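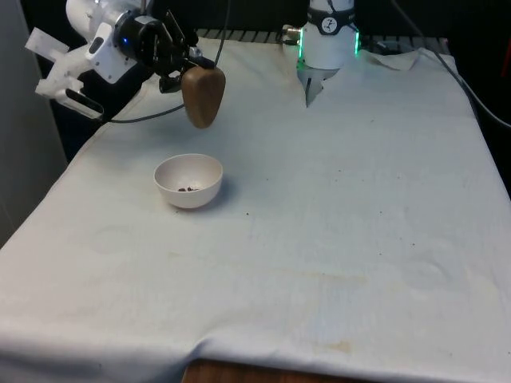
Zinash Worku was up to her elbows in soapy water when I arrived at the old chapel in Bekstead, and she waved me in with a dripping tea towel and told me to mind the step. It was a Friday, the day before the January supper, and there were onions to be peeled, a great many of them, so we did the interview over the onions.

She started the suppers after moving up from Trekandale, where she'd lived over a bakery and known everybody on the street. "I came here and I knew the postman," she says. "Lovely man, but you can't have the postman round for dinner every night, can you?" So she put a card in the shop window offering lentil stew to anyone who fancied it, and 57 people turned up. She had made enough for 30! "We cut the bread very thin. Angus went home and fetched his own soup."

That would be Angus Tosh, who farms out at Laken and who had been peeling beside us all this while without a word. I asked him what sort of soup it was. "Leek," he said, and then, after a good long think, "It was meant to last me till Tuesday."

The food has changed a bit since then (there are two puddings now, and a proper rota for the washing up) but the stew is the same one her grandmother made, cooked slowly with garlic and ginger and a spice mix that Zinash grinds at home on a Thursday night with the radio on. She won't give me the quantities. "I don't have them! My grandmother would hold out her hand and say, this much. She had very small hands, so I always have to put in a bit less than I want to."

Does she ever think of opening somewhere of her own? People do ask, she says, and there was talk once of the empty unit next to Ghiță, the shoe repairer's. "But then I'd have to charge them properly, and I'd have to be there on Mondays. I like my Mondays."

Angus slid another sack of onions across the floor towards me with his foot, and I picked up my knife again.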